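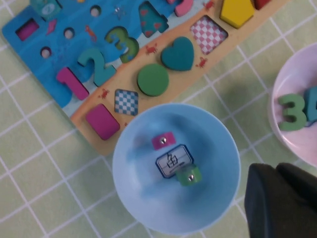 Number board and two bowls on the green cloth, item 2.

Toy library meeting, 23/07/2018
Attending: Gwendolyn Alcantara (chair), Sohail Jafri, Latrice Kincaid, Bautista Gaete (minutes)

1. Last minutes. Passed. Sohail still disputes the figure of 147 loans.

2. Number and shape board. Latrice wants it back on the lending shelf. The 1, 2 and 3 are in their slots, and so are the green circle and the teal heart. The checkered square slot has no piece in it. Gwendolyn asked how a puzzle with an open slot counts as complete. Latrice said the pieces may be in the bin with the Nundska blocks. Bautista has heard this about other puzzles — none came back. No lending until the bin is searched. Latrice to do it.

3. Bowls. Proposal to sort loose pieces into the blue and pink bowls at check-in. Sohail doubts parents will bother at closing time. Trial through the end of July, toddler shelf only.

4. Zip bags. Uline order put off. Gwendolyn does not see why 19 families need 1,300 bags.

Next meeting: Latrice to send dates.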